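Participants wanted - home handling rules for gripper work

Nillosance is looking for up to 17 people to help us test and tidy up our good practice rules for hand-held gripper recording in the home. Clothes, bedding, soft stuff mostly. Paid, part time, from your own place or our flat at Rizzi.

What it involves. You pick up the gripper, you do ordinary jobs with it (folding, turning, hanging, putting away) and you follow the draft rules while you do. Then you tell us where the rules are daft. 4 sessions, spread out however suits you. Short form after each one.

No experience needed. Steady hands useful. Must be 18 or over and happy reading instructions in English.
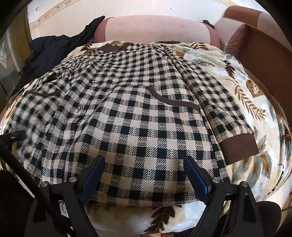

Garment work: checked jacket laid front up on a quilted blanket, gripper at the hem.

The rules you'd be working to, short version:

Lay the garment flat before the first grip, front up where it has one.
Grip by hem or cuff. Never by a button, snap or pocket trim.
Both fingers on cloth before you close. If you've caught the blanket as well, open and start again, dont drag it.
No faces, no post, no screens, no family photos in view. Check the room first.
Anyone else at home must have agreed in writing. Children out of the room, no exceptions.
Cable clear of your feet.
Stop when your wrist gets tired. A stopped run is fine, we'd rather have it marked as stopped than redone and not mentioned.

Full text is Bumitz draft 7, sent out once you're accepted. Please read it all before session one, people skim the privacy part and its the part we check hardest.

You can pull out at any time and have your recordings deleted. You still get paid for sessions done.

Pay: 955 for the full set, paid at the end, or by session if you ask. Gripper is lent to you and goes back in the Fatetti case it came in.

To apply: short email to the Nillosance recruitment desk, subject line "home handling". Tell us what sort of room you'd use, whether you are left or right handed, and when your free. No CV.

Closing date August 13, 2020. Late ones kept on file for the January round.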